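## 4. ポンプボトルの設置と詰め替え 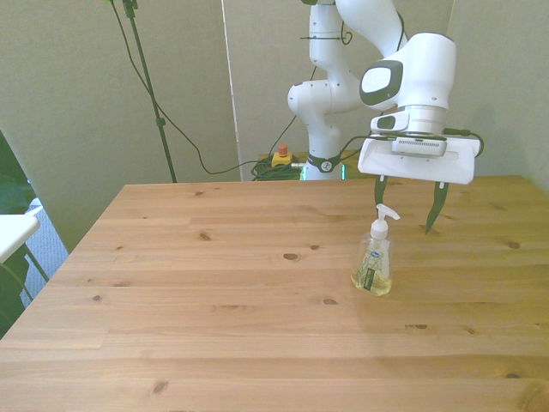

### 4.1 適用範囲

本節は、Imstead 洗面・作業台シリーズの天板上で使用する液体せっけん用ポンプボトルについて定める。泡タイプのポンプは機構が異なるため、4.5 節を参照すること。

対象ボトルの容量は 400 mL とする。詰め替え液は Hokska 詰替パック（398 mL)を標準とする。

### 4.2 設置

1. 天板の水分と油分を乾いた布で拭き取る。
2. ボトルの底面を拭き、天板に直立させる。
3. 天板の手前の縁から 80 mm 以上離す。
4. ノズルの向きを使用者側に合わせる。ポンプヘッドのみを回し、キャップは回さない。
5. ヘッドを真上から押し、ボトルが傾かないことを確認する。

> **注記** ラベル面は、内容物の名称が読める向きに置く。透明ボトルの場合、残量は側面から目視で確認できる。

### 4.3 初回使用時

1. ヘッドを反時計回りに回し、ロックを解除する。
2. 液が出るまで繰り返し押す。
3. 10 回押しても液が出ない場合は、キャップの締め付けと、吸い上げチューブの差し込みを点検する。

### 4.4 詰め替え

1. 残量がチューブの下端付近まで減ったら、キャップを外し、ポンプ部を引き抜く。
2. 残った液を捨て、ボトル内部をぬるま湯ですすぐ。
3. 口を下に向け、内部を完全に乾燥させる。
4. 詰替パックの注ぎ口を差し込み、ゆっくり注ぐ。液面は肩の下で止める。
5. ポンプ部を戻し、キャップを手で締める。工具は使用しない。
6. 外側に付着した液を拭き取り、詰め替え日を管理票に記入する。

> **注意** 異なる製品の液を混合しないこと。粘度が変わり、ポンプが詰まるおそれがある。

> **注意** 水で薄めないこと。防腐性能が低下する。

> **注意** 無塗装の木製天板に液をこぼした場合は、直ちに水拭きし、続けて乾拭きする。放置すると輪じみが残る。

### 4.4.1 ポンプ部の交換

ポンプ部の交換目安は 2,000 回の押下とする。回数を管理しない場合は、毎年 3 月の定期点検で交換する。交換部品は Bettencourt 規格の口径に適合するものを使用し、チューブの先端が底に密着しない長さに切りそろえる。

### 4.4.2 保管

未開封の詰替パックは直射日光を避け、立てて保管する。開封後は使い切ること。使いかけのパックを Brestanari 収納ケースに戻さない。

改訂：2022-05-07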